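Subject: Re: [house-laundry] Washing stuffed toys in the front loader
From: Chenxi Xu
To: house-laundry list

On the question from last week, quoted here so the people who joined in January can follow:

> We have two bags of soft toys from the Jerngate playroom that need to be
> washed before they go back on the shelves. Last time I put six in together
> and the spin never got going, it just thumped and stopped with the water
> still in the drum. One rabbit came out with a gray stripe around its middle.
> Are people doing these by hand? Can they go in the front loader at all? And
> is there any point in the toy setting that Sadeghi's sheet talks about? I
> can't find it on the dial.
>
> Also the dryer on the second floor is out again, so whatever I do they will
> have to air dry.

Yes, they can go in the front loader. I've been doing the bears that way since we moved over from Rorport and have only lost one, and that one had a cardboard stiffener in its feet that I should have felt for before I started.

The thumping is a load problem. One big wet toy on its own, or a few heavy ones that all end up on the same side, and the machine can't balance them, so it gives up on the spin. Put two bath towels in with a large bear. Old ones, washed plenty of times, in a light color if the bear is light. Small toys can go together in a zip mesh bag with one towel beside them. I wouldn't do six at a time unless they are very small.

The gray stripe is most likely from the door gasket. Fluff and old detergent collect in the fold at the bottom, and a toy that sits against it picks that up. Pull the fold back with your fingers and wipe inside it with a damp rag before you load. Do it again when you finish, with the door left open for a while.

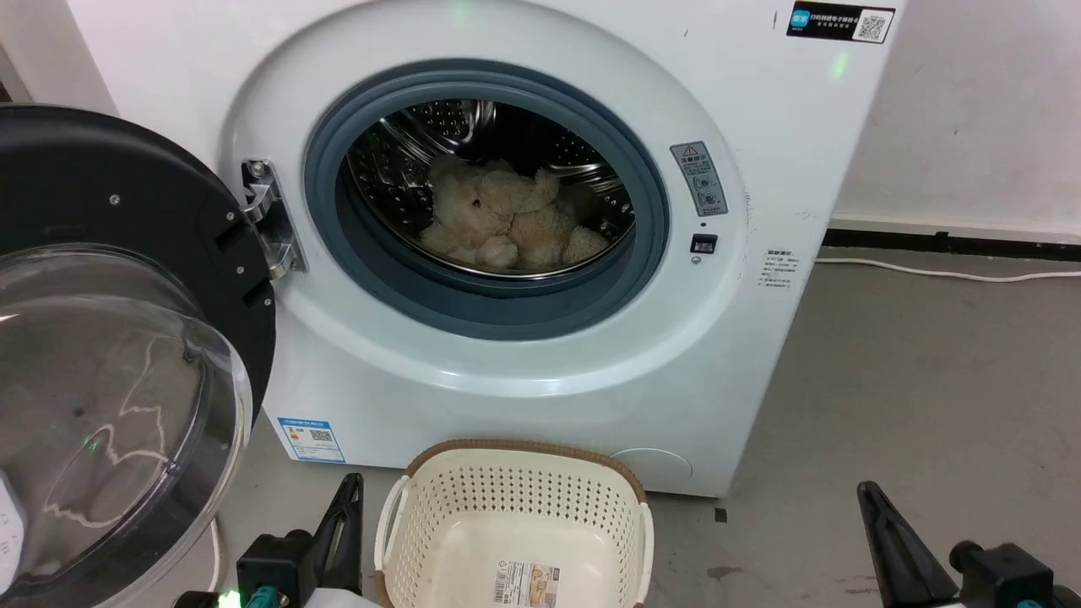 Cream bear in the drum, door open, basket on the floor in front.

I keep the basket right up against the machine for these. A soaked bear is heavier than you expect and it will drip the whole way if you carry it across the room in your arms. The baskets with holes in the sides are better than the solid tubs for wet things, but put a towel under one if you are going to leave it standing.

Settings. Sadeghi's sheet was written for the old machines and I'd ignore the part about the toy program. Use the delicate cycle, cold or 85 degrees Fahrenheit at the most, and the lowest spin it offers. If the toy is still very wet at the end, run a second short spin with the towels in. Liquid detergent, about half what you would use for clothes – powder gets down into the pile and you will be brushing it out for days. No softener. It makes plush go flat and a bit greasy.

Before anything goes in, check for:

- battery packs or sound boxes (squeeze the belly and the paws)
- glued-on eyes or noses, which I do by hand in the sink
- open seams, which get stitched first
- ribbons and clothes, which come off and go in a mesh bag

If the tag says surface wash only, believe it. Anything stuffed with beans or pellets stays out of the machine too.

For drying, press each one between two dry towels and lean on it. Don't wring it. Then lay it flat on the rack by the window and turn it over morning and evening. A large bear takes two full days in that room, sometimes three. The outside feels dry a long time before the middle does, so push your thumb in deep and see if it is cool. When it is dry, go over it with a soft pet brush and the fluff comes back up pretty well.

If yours smells sour after drying, it went too slowly. Wash it again and put the small fan on it.

The stop with water left in the drum could also be the filter. It is behind the round cover low down at the front. Put the shallow tray and a towel under it first and open it slowly. I found two buttons and a lot of lint in the one in the Plisen building last month.

I can take one of your two bags if you leave it on the shelf by the sink. Please mark which ones are yours, there are a lot of cream bears in circulation.

Does anyone have spare mesh bags in the large size? We are down to one and the zipper sticks.

Chenxi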